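Section 6. Grease Interceptor Monitor: Installation and First Setup
Drerkesar Controls — GM Series, Indoor and Buried Tanks
Revised Nov 2, 2021

6.1 Scope

This section covers mounting the level probe, wiring the controller, and entering the first set of values for a grease interceptor between 1,000 and 3,000 gallons. Smaller under-sink units use a different probe and are covered in Section 9. The monitor measures the depth of the floating grease layer and the depth of settled solids. It does not measure effluent quality and cannot be used in place of a grab sample where the local sewer authority asks for one.

6.2 Before You Start

The interceptor must be pumped and rinsed before the probe goes in. A probe installed in a tank with an existing grease cap will read that cap as the zero line, and every reading after that will be low. Schedule the pump-out so that the tank can be refilled with clean water on the same visit.

Confirm the following with the building owner:

- the kitchen drains that reach the interceptor, and any that bypass it
- the position of the inlet and outlet tees
- the pumping limit written into the discharge permit
- the hours when the kitchen is closed and no flow is expected

Caution: Grease interceptors produce hydrogen sulfide. Do not enter the tank. All work in this section is done from grade through the access cover. Wear a gas monitor and keep it running for as long as the cover is off. 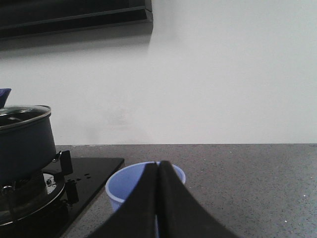

Hacer Toprak, on the Enasgate site: Don't trust the drain drawings. Ours showed the dish room on the interceptor and it was tied straight to the sanitary line, so the monitor sat at two inches of grease for a month and we thought it was broken. Run dye down each fixture before you set a baseline.

The dye test is not required for the warranty. It is required if the monitor will be used to support a longer pumping interval (see 6.7).

6.3 Mounting the Probe

1. Remove the access cover nearest the outlet. If the tank has two compartments, use the second compartment for a single-probe system.

2. Measure from the underside of the cover frame to the static water line. Write this value on the inside of the controller door. It is entered later as OFFSET.

3. Fasten the bracket to the riser wall with the supplied stainless anchors. Keep the bracket at least 14 inches from the outlet tee.

4. Lower the probe until the upper ring is 3 inches above the static water line.

5. Tighten the clamp by hand, then a quarter turn with a wrench. Overtightening cracks the collar.

6. Route the cable up the riser and out through the sealed gland. Leave one loop of slack so that the probe can be lifted for cleaning without disconnecting it.

Note: On fiberglass tanks, do not drill the tank wall. Order the Eltetti hanging bar, which rests on the riser lip and takes the same clamp.

6.4 Wiring the Controller

1. Mount the controller indoors, or outdoors under a rain hood, no more than 100 feet from the tank. The probe cable must not be spliced.

2. With the supply breaker open and locked out, connect line, neutral, and ground to the left terminal block.

3. Connect the probe leads to terminals 13 through 16, matching the colors printed on the block. The shield is grounded at the controller end only.

4. Connect the alarm relay if one is used. The relay is dry contact and is normally open.

5. Close the door and restore power. The display shows the firmware version, then SET.

Caution: Do not run the probe cable in the same conduit as pump or disposer wiring. The signal is small, and a motor start will show up as a false high-grease alarm.

6.5 Entering Values

1. At the SET screen, enter the tank volume in gallons.

2. Enter LIQUID DEPTH, measured from the static water line to the tank floor.

3. Enter OFFSET from step 2 of 6.3.

4. Enter the alarm point as a percentage of liquid depth, grease and solids combined. The factory value is 20. Many permits allow 25, but the lower value leaves time to get a hauler on site.

5. Hold ZERO for five seconds with the tank full of clean water and no flow. The display shows 0.0 for both layers.

If either layer shows more than 0.3 after zeroing, lift the probe, wipe both rings with a soft cloth, and repeat step 5. Do not use solvent.

6.6 First Two Weeks

Readings drift while the grease layer forms. Log the daily value but do not act on it until day 14, unless the alarm trips. At day 14, take one core sample with a clear tube sampler and compare it with the display. A difference of half an inch or less is normal. If the difference is greater, adjust GAIN in single steps and wait a full day between changes.
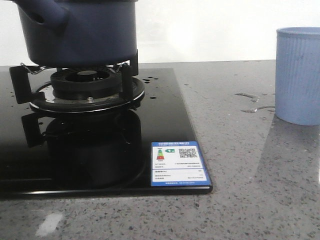 Figure 6-2. Pot on a gas burner.

6.7 Changing the Pumping Interval

The monitor record may be offered to the sewer authority in support of a longer interval. The Salem office can supply a blank log form with columns for date, grease depth, solids depth, and hauler ticket number. Attach the core sample results and the dye test sheet. Keep to the existing interval until a written change is received.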